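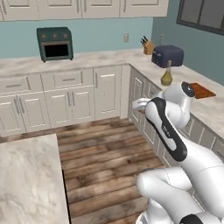
RADBY, 22 May 2026 — Skadine has released a revised setup and maintenance procedure for its Prorker kitchen cell, the single-arm unit it supplies to test kitchens and appliance makers. The procedure covers how the arm is positioned, how its simulated twin is matched to the real room, and what should be checked between services.

The main change is the order of work. Until now, fitters bolted the arm down, taught its positions by hand and built the simulated kitchen afterwards. Under the revised procedure the simulated kitchen comes first. Counters, cabinets and handles are entered from site measurements, and the arm is moved through its full reach on screen before any holes are drilled in the floor.

The rendered kitchen used for the procedure has an L-shaped run of marble-topped counters, white cabinets below and above, and a few ordinary items left out on the worktop, among them a toaster oven, a knife block, a toaster and a bottle. The white arm carries a parallel gripper at the wrist. Fitters start with the gripper near the corner cabinets, just below the counter edge, where a small error in the height of the base shows up quickly.

"Corners are where a bad setup gets found out," said Tarek Zaki, who leads field service at Skadine. "If the base is a few millimetres low, the arm will still open a drawer on the straight run and you'd never notice. Put it in the corner and the fingers catch the worktop. We would sooner see that on a screen than on a customer's marble."

Once the arm is installed, the fitter repeats the same moves at reduced speed and records any difference between the simulated and real positions. The procedure lists 123 positions. Any that fall outside tolerance are corrected at the base first, then at the wrist flange. Changing the taught positions to hide a base error is no longer allowed.

Routine care is left to the customer's own staff. Gripper fingers are wiped down daily and checked for play once a week. Joint covers should be cleaned with a damp cloth and mild detergent — solvent cleaners cloud the finish and can lift the seals. The wrist flange bolts are checked for torque after the first 370 hours of running and then at each service.

Services now fall every six months. At each one the engineer replaces the finger pads, inspects the cable run at the base and puts the arm through the full list of positions again. If a counter has been moved or an upper cabinet refitted, the simulated kitchen must be updated before the arm is switched back to normal speed.

The procedure was tried out with Hegazy, a maker of fitted kitchens, which runs the cell in its handle and hinge testing room. Its staff asked for a shorter daily checklist, and the released version fits on one page.

Existing Prorker customers can ask for the procedure through their service contact at no charge. The simulated kitchen files are supplied with it. Cells already in use do not need to be taken out of service, and the new checks can be carried out at the next planned visit.

**Press contact**
Skadine press office, Radby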